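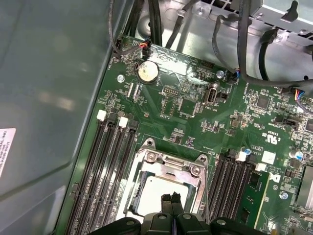 先月の講義で「剛体の把持はもう解けた問題ですか」という質問が出て、時間切れで答えられないまま終わってしまったので、今回はSkerneroの公開見学の話をたっぷりしながら、その答えの続きをやります。7月にPradovの工房まで行ってきたみなさん、お疲れさまでした。暑かったですね! 来られなかった人も、このプリントを読めば課題は書けるようにしてあります。さて、剛体の把持の話です。積み木をつかむだけなら、たしかにもうかなりのところまで来ています。でもデスクトップPCの中で何かをつかめと言われると、急に世界が変わるんです。CPUソケットの真上に黒い指が二本並んで降りてきたとき、すぐ脇には金属のレバーが寝ていて、左にも右にもメモリスロットの列が立っている。つかむ相手そのものより、そのまわりの「当たってはいけないもの」のほうがずっと多い。私が講義で「把持計画の半分は回避計画」としつこく言っているのは、こういう場所のことを思い浮かべているからです。

見学の前提をおさらい

Skerneroは、使い終わったパソコンから部品を取り出して、使えるものと使えないものに分ける作業を機械でやろうとしている会社です。工房そのものは小ぶりで、作業台の奥にもう一つ木の台があって、その上に紙やらケーブルやら小さな基板やらが載っている、あの感じ。私は整いすぎたショールームより、こういうところのほうがずっと落ち着きます(研究室の机がああなので)。

当日の流れは、最初に座って説明を聞き、それから実演、最後に質疑でした。説明のほうは配付資料があるので省略します。資料の4ページ目の図、左右の座標系の向きが逆に見えるという指摘を何人かからもらいましたが、あれは片方が手先座標系、片方が作業台の座標系です。逆で合っています。私も最初は間違いだと思って、帰りの電車で赤ペンを入れかけました。

制御に使っているソフトはZundasuraという名前で、社内で作ったものだそうです。名前の由来は聞きそびれました。中身は大きく分けて、筐体の姿勢を推定する部分、部品の位置を推定する部分、それから力を見ながら手先を動かす部分があって、講義で言うと第3回、第4回、第6回がそのまま並んでいるようなものです。うれしくてつい前のめりになりました。私のメモの字がそのあたりだけ妙に大きいです。

筐体の姿勢をどう決めるか

実演では、ケースを横に倒して側板を外した状態から始めていました。側板を外すところは人がやります。ここで「なんだ、そこは人か」とがっかりした顔をしていた人、いましたね。見えていましたよ。でも、どこまでを機械にやらせるかの線引きは設計の一番おもしろいところなので、がっかりする前に考えてみてください。側板の外し方はメーカーごとに違うし、同じメーカーでも年代で違います。ラッチを引くもの、ねじを回すもの、後ろへ滑らせるもの。人の手なら数秒で済む作業のために専用の手先を何種類も用意するかどうか、という話です。

台の上に置いた筐体は、毎回少しずつ位置も向きもずれます。そこでまず全体の姿勢をざっくり推定して、次に手先を近づけながら細かく直していく。第3回でやった「粗から密へ」の二段構えですね。最初の推定で使う目印は、角や縁のような大きな形。二段目になると、基板上のねじやスロットのような、位置がはっきりしているものを使います。

ここで問題になるのが光です。台はアルミの押し出し材を並べたもので、畝が光をよく返します。ケースの内壁も塗装のない金属だから、やはりぼんやり映り込む。第4回の演習で、反射のある面の距離画像に穴があいて悩んだ人が大勢いましたが、あれと同じことが現場でも起きています。Skerneroの人の答えはわりと素朴で、「光る面からは目印を取らない」でした。緑の基板の上だけを信用して、金属の壁は「このへんに壁があるはずだ」という程度に扱う。私はもっと凝った処理を期待していたので最初は拍子抜けしましたが、考えれば考えるほど、これでいい気がしてきます。

ただし、基板の上にも光るものはあります。丸いボタン電池の上面なんて、見事に光りますからね。CPUの上の金属の板も同じです。形がわかりやすいから目印にしたくなるんですが、見る角度で明るさがころころ変わるので、輪郭の取り方には気をつけること。演習の再提出をする人は、ここをぜひ思い出してください。

手先を降ろす

降ろし方の話に入ります。手先は筐体の真上で一度止まります。ここを「待機高さ」と呼んでいて、ケースの縁から上に100ミリ。そこから先は速度を落として、まっすぐ降りていきます。なぜ斜めに入らないのか、という質問が実演中に出ましたが、いい質問でした。斜めに入ると、手先の先端だけでなく胴体のほうもケースの縁に近づきます。指の先ばかり見ていると忘れるんですが、ぶつかるのはたいてい太いところです。みなさんのシミュレーションでも、衝突の報告は指先より手首のあたりに集中していたはず。 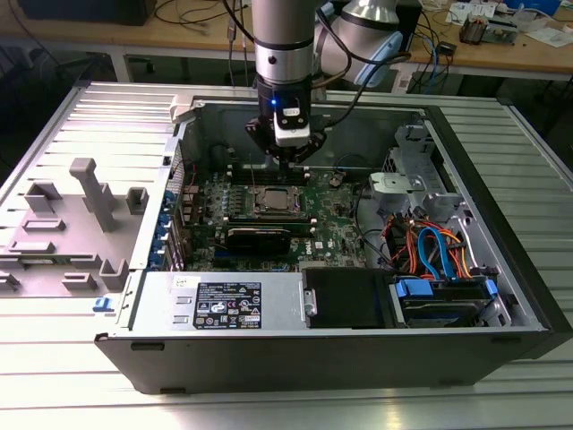

太いところがぶつかる、という話をもう少し続けます。手先が筐体の中に入るとき、考えないといけない形は三つの層に分けられます。指、指を動かす機構の入った胴体、それに腕の手首側の部材。指だけの衝突モデルで計画を作ると、計算上はどこへでも届くのに、実機では胴体が電源ユニットやドライブの枠に触って止まる。去年の受講生がまさにこれをやって、レポートの考察に「なぜか止まった」と書いてきました。なぜか、の中身を書くのが考察です!

あともう一つ、手先から腕のほうへ回っているケーブル。あれも形として数えないといけません。腕が回ると輪の膨らみ方が変わるので、剛体としては扱えない。Zundasuraでは、ケーブルが通りうる範囲を太めの筒で囲ってしまって、その筒ごと避けるようにしているそうです。乱暴に聞こえますか? 私は好きです。厳密に解こうとすると、それだけで修士論文が一本書けてしまいますし。

筐体の内側にも、もちろんケーブルがあります。橙、赤、青と色はにぎやかですが、色で種類が決まるとは限らないので、色だけを頼りに「これは避ける、これは触っていい」と決めるのは危ない。見学のあと、色分けで全部いけるのではという感想をくれた人がいました。気持ちはとてもよくわかるし、私も若いころ同じことを考えて痛い目にあいました。色は手がかりの一つとして使い、最後は位置と形で確かめるのがよいでしょう。

Milletの話

昼前に見せてもらったMilletは、指先の部分だけを付け替えられるようにする計画の名前です。雑穀の名前がついているのは、小さい粒をつまむところから始まったからだとか。試作品を手に取らせてもらえたのはありがたかった。指の幅と、先端のゴムの硬さを変えたものが何種類か箱に入っていて、触り比べた感想を何人かがメモに残してくれています。「硬いほうが滑ると思ったのに、薄い基板の縁では硬いほうが安心できた」というメモがあって、これはとてもいい観察です。柔らかい先端は接触面積が増えるかわりに、つかんだ物の向きが定まりにくい。第6回の接触剛性の式に戻って、剛性が下がると姿勢の誤差がどう効いてくるか、もう一度眺めてみてください。

Milletの試験では、つかむ動作を一種類の指先につき400回くり返します。そのうち初代の指先が途中で持ち直しをせずに済んだのが197回。半分に届かないのを隠さずに話してくれたのが、私にはこの日一番の収穫でした。持ち直しが起きた原因で一番多いのは、指が隣のものに触れて開ききらないこと。スロットが密に並んだところで起きやすいそうです。となりのスロットが空いているか、メモリが刺さっているかで、指の入れ方を変えるべきかどうか。これは課題の問2で聞きますから、心の準備をしておいてください。

それから、時間の話もしておきましょう。待機高さから降りて、メモリを一枚抜いて、また待機高さに戻るまでの目標が47秒。遅い、と思いましたか? 人間ならあっという間ですからね。でも、この時間の大半は移動ではなく、触れたかどうかを確かめながらじわじわ進む区間に使われています。速くしたければ確かめる回数を減らせばいいのですが、減らした分だけ基板を押し曲げる危険が増える。速度と力の上限をどう組にして決めるか、第6回の後半でやったグラフの、あの右上がりの線の話です。

メモリを抜く手順を力の言葉で書く

ここは板書が間に合わなかったので、文字で補っておきます。ノートの余白に図を描きながら読んでください。

メモリスロットの端には、モジュールを押さえる白い留め具があります。これを外側へ倒してから、モジュールをスロットに垂直な方向へ引き抜く。人がやるときは、指の腹で留め具の固さを感じて、倒れたときの「こくっ」という手応えで次へ進みますよね。ロボットにやらせるには、この手応えを条件として書き下す必要があります。

留め具を押しているあいだは、押す方向の力がだんだん増えて、倒れる瞬間にすとんと落ちる。力が増えて落ちた、という順番を見つけたら成功とみなします。増えないまま位置だけ進んだら、留め具の横を空振りしている。力が増えるばかりで位置が進まなければ、留め具以外の何かを押しています。後者のときは止めて、手を引く。粘らない。実演でも一度、降りていって手を引き、待機高さまで戻った場面がありました。失敗だと思ってため息をついた人もいましたが、あそこで戻れるのが力制御を入れている値打ちです。

引き抜きのほうは、方向の誤差が効いてきます。スロットの長手方向に傾けて抜くと、片側だけが先に浮いて、反対側が引っかかる。人はこれを無意識に左右へゆすって解決しています。ゆする動きをどう入れるか、Skerneroでも試している最中とのことでした。振幅を大きくしすぎると接点を傷めるし、小さすぎると効き目がない。個人的には、二本指のグリッパで平板の端をつまんでゆするのは分が悪いと思っていて、つかむ位置を中央に寄せたいところです。ただ中央に寄せると、今度は部品の背の高いチップに指が当たりやすい。悩ましい!

CPUのほうは、今回の実演では触っていません。ソケットの押さえ金具とレバーを外す動作は、まだ人に任せているそうです。レバーを横へ逃がしてから持ち上げる、あの妙な二段階の動きは、直線の組み合わせで近似しようとすると途中で引っかかります。円弧の軌道をどう与えるかは第8回の範囲なので、今は「難しそうだな」と思っておくだけでかまいません。先に予習したい人は教科書の拘束運動の章をどうぞ。

質疑で出たことから

力センサはどこに付けるのがよいか、という質問がありました。指先に付ければ感度はよいが壊れやすく、配線も増える。手首に付ければ丈夫だが、手先の重さや姿勢の影響が混じってくる。答えは「うちは手首、でも指先にも欲しい」でした。正直でよろしい。重力補償の計算を面倒がっている人は、ここで観念して第5回の付録を解いてください。

学習で全部やらないのか、という質問も予想どおり出ました。Zundasuraでは部品の位置の推定に学習を使い、力の条件は人が書いているそうです。条件が読める形で残っていると、止まったときに原因を追いやすい。私もしばらくはこの分担が続くと見ていますが、みなさんが卒業するころには笑い話になっているかもしれません。

機種の違いについても聞けました。同じ形のケースでも、拡張カードの有無やケーブルの回し方が一台ごとに違います。図面が手に入ったとしても、図面どおりの中身が入っている保証はない。図面は出発点として使い、その場で見たものを優先する、という方針です。実演の一台はDellのタワー型でしたが、あれ専用に調整したわけではないとのことでした。本当かな、と思って帰り際にもう一度聞いたら、照明の位置だけは前の日に直したと白状してくれました。

課題

問1 待機高さを今の半分にしたとき、得られるものと失うものを書いてください。手先の胴体とケーブルの両方に触れること。

問2 となりのスロットが空いている場合と、モジュールが刺さっている場合とで、指の開き幅と進入方向をどう変えますか。変えないという答えも認めますが、その場合は根拠をしっかり。

問3 留め具を倒す動作について、力と位置の時間変化を、うまくいった場合と空振りした場合の二通り描いてください。手描きで結構です。軸の名前を忘れる人が毎年いるので、提出前に見直すこと。

問4(希望者のみ) 見学で一番納得がいかなかったことを自由に書いてください。分量は問いません。出来がよければ次回の冒頭で取り上げます。

提出は次回の講義が始まるまでに、いつもの棚へ。見学に来られなかった人も問題は同じですが、問4では「見たかったもの」を書いてくれてかまいません。あと、Milletの指先の試作品を一つ借りてきているので、触りたい人は昼休みに研究室へどうぞ。柔らかいほうです。硬いほうは先方で使っている最中でした。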